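Sticky residue on a white table after removing tape

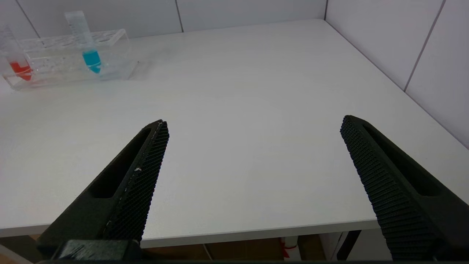 Trernton Neighbours' Help Board – Home and Repairs Group

Posted by Noémie Cormier, Friday

Hello everybody. I have a white table with a matt surface, and for a long time I kept labels fixed on it with strong tape. Now I took the tape away and there is a sticky layer where dust collects. I tried warm water and washing-up liquid, 2 times, but it only became greasy. I am afraid to scratch it or to make a shiny place. What can I use that is gentle? I do not know what the top is made of, the seller did not write it.

Kendra Lévesque
Use cooking oil. Works for me every time.

Cheuk-hei Yen
Oil is good, but please leave it for some minutes and do not rub immediately. I do it like this: a little sunflower oil on a soft cloth, lay the cloth on the sticky part, wait 6 minutes, then push the glue away with an old plastic card. Afterwards wash with washing-up liquid to take off the oil, and dry with a clean towel. Try first on the underside or in a corner – some matt surfaces keep a mark from oil.

I would not use nail varnish remover, it made a dull ring on my kitchen shelf. Also no melamine sponge, because it polishes matt surfaces and you will see it in the evening light.

Rosaire Marchand
I had the same on a desk from Lapointe. Oil did nothing, the tape was too old. A hairdryer on low heat helped, then I rolled the glue with my thumb into small balls. Slow work, I needed 3 evenings.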